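Review: Semo Minier wide-finger kit for parallel grippers
Posted 05/04/2023
Filed under: End effectors, Bench automation

The Minier is a replacement finger set for small electric parallel grippers. Semo sells it as a pair of wide, curved fingers with interchangeable facings, intended for round and slightly soft objects that narrow metal jaws tend to dent or spin. We bought ours from Hlongwane, the only distributor we found that would ship the fingers without a gripper attached. The price was $347 before freight, which is high for moulded parts and reasonable for moulded parts that fit.

Our use is light pick and place in a household goods setting: jars, bottles, boxes, small tubs. The host arms are a pair of Clarkum bench arms, mounted to the same work surface and running the same controller. One arm usually holds and the other does whatever comes next. We have used the kit daily since September, and this review covers that period. Nothing was supplied free and Semo did not see the text before it was posted.

What is in the box

The kit has two fingers, left and right, which are handed and cannot be swapped. There are four facings, two of them a woven mesh over a thin compliant backing and the others a softer fabric. There is also a bag of fasteners, a small hex key and a folded sheet of instructions. The sheet covers mounting and nothing else. Jaw calibration is described in a separate document, which has to be requested from the distributor by email. Ours arrived the next morning, but it should be in the box.

Fit and mounting

The mounting foot is a plain slotted tongue with a locating shoulder. On the Clarkum gripper it seated without filing. We did have to reverse one fastener to clear the slide cover, and the instruction sheet does not mention this. Once tightened, neither finger showed any play that we could feel by hand. The fingers are noticeably wider than the stock jaws, so existing collision models must be updated before the first powered move. Semo offers a mesh file for this purpose. The outer curve in the file matched the part closely enough for planning, although the origin was at the tip instead of at the mounting face, and we lost an afternoon to that.

Zeroing is straightforward. Close the jaws at low effort with the facings installed, store the position, and repeat the procedure whenever a facing is changed. Skipping this step produces a small offset in reported width, enough to make a grasp check pass when the jaw has closed on nothing.

Grip on round containers
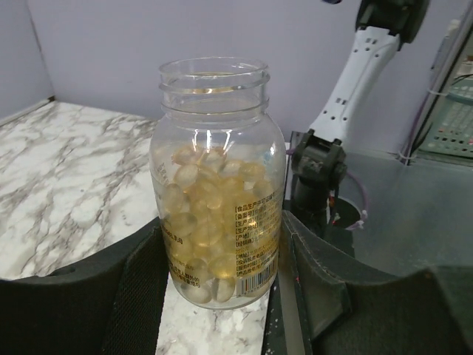 Grip on a cylinder is the reason to buy this kit, and it is where most of our hours were spent. A stock jaw touches a jar along a thin line on each side, and any torque at the neck turns the jar in the grip. The Minier spreads the load over a broad facing, and the compliance of the backing lets the contact patch grow as effort increases. Clear plastic jars are a useful test piece here, as thin walls show distortion early and an open threaded neck goes out of round when the body is squeezed too hard. With amber softgels filling a jar to roughly its midpoint and the fingers bearing on the sides, the supported part of the wall has something behind it and the upper half has none, so we set grip height low and effort by the neck. The mesh on the left finger is the facing we would recommend for smooth plastic. Printed labels are a separate matter. Where a label wraps the lower body, part of the contact falls on film instead of on the wall, and the friction is different on each side. We reduced acceleration limits slightly for labelled jars and left them there.

Lateral stability was good. With the jar on the table and the jaws closed, a moderate push at the rim did not shift it in the facings. Lifted clear, the same push produced a slight rocking about the contact patch. The finger curve is shaped for larger diameters than most supplement jars, and on small ones the contact sits close to the middle of the pad. Semo lists a narrower insert for this. It was out of stock each time we checked.

Rotation

The second half of our work is turning a held object. We rotate the wrist through 90 degrees and back with the jaws closed, first empty, then loaded. Empty, the fingers add enough inertia to the wrist that the Clarkum's default tuning overshoots. Reducing the gain on the last joint fixed it. Loaded, the result depends on what is inside the container. Anything that can shift will shift, and the mass moves away from the grip axis partway through the turn. The facings coped with this at low speed. At the default speed we saw creep, mostly with the softer fabric, and we stopped using that facing for rotation.

Twisting a lid off with one arm while the other holds the body is possible. It requires that both arms agree on the jar axis, and the error budget is dominated by the arms. The Minier's contribution is that the holding side tolerates a small misalignment without walking the jar across the table. Stock jaws did not.

Visibility

Wide fingers block the view of a camera mounted at the wrist. The Minier pair takes both lower corners of the image and hides the base of anything standing between the tips. For a task that relies on seeing the foot of an object, such as confirming that it has been set flat, this is a real limitation. A second viewpoint solves it, at the cost of another camera and another calibration. We found the upper half of the image unaffected, and lid detection continued to work with the same model after a short retraining on the new finger outline.

Glare off clear plastic was a larger problem than occlusion. That is a lighting matter and no fault of the product, but the dark finish of the fingers does help, as they add little reflection of their own.

Wear and cleaning

The shells mark easily. Contact with table edges and bins leaves pale scuffs on the dark surface, and dust shows. None of this has affected function. The facings matter more, and they are rated by Semo as consumables without a stated life. Our mesh set is still in service after more than half a year. Lint collects in the weave and lowers friction gradually. A stiff dry brush restores it. We tried an alcohol wipe on a spare facing and the adhesive at one corner lifted, so we would avoid solvents until Semo publishes guidance.

Replacement facings are sold only in a full set. A user who wears out the left mesh pad has to purchase everything else with it.
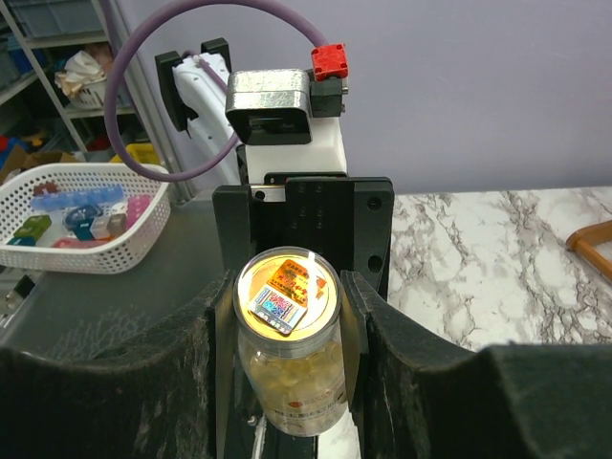

Can the kit be used on a gripper that has no force feedback?
It can, provided the gripper allows a current limit or a fixed closing width to be set. The facings absorb a small error in width. They will not protect a thin-walled container from a jaw driven to full effort.

Will the fingers fit a gripper from another maker?
Semo publishes a drawing of the mounting foot, and the slot pattern is a common one. Check clearance to the slide cover before ordering. Hlongwane accepted an unopened kit for return when we asked, less freight, but would not take back one with the facings applied.

Do both arms need the same fingers?
Only the holding arm benefits much. We run the kit on both sides to keep one collision model and one set of spares.

Documentation and support

The calibration document is adequate, with clear figures and a few untranslated terms in the parameter table. Firmware is not involved, as the kit is passive. The planning mesh carries no version number, and the file we downloaded recently differs slightly from the original at the finger root. We asked Semo which was current and were told to use the newer one. An entry on the download page would have saved the message.

Assessment

For: sound fit, good hold on smooth cylinders, tolerant of misalignment in two-arm work, passive and simple.
Against: occludes wrist cameras, facings sold only as a set, calibration document not in the box, small-diameter insert unavailable.

We would buy the kit again for jars and bottles of medium size. For small tubes, flat cartons or anything picked from a crowded bin, the stock Clarkum jaws are narrower and get into places the Minier cannot. Changing between the two means refitting the fasteners and zeroing again, and we schedule work so that it happens at the start of a shift.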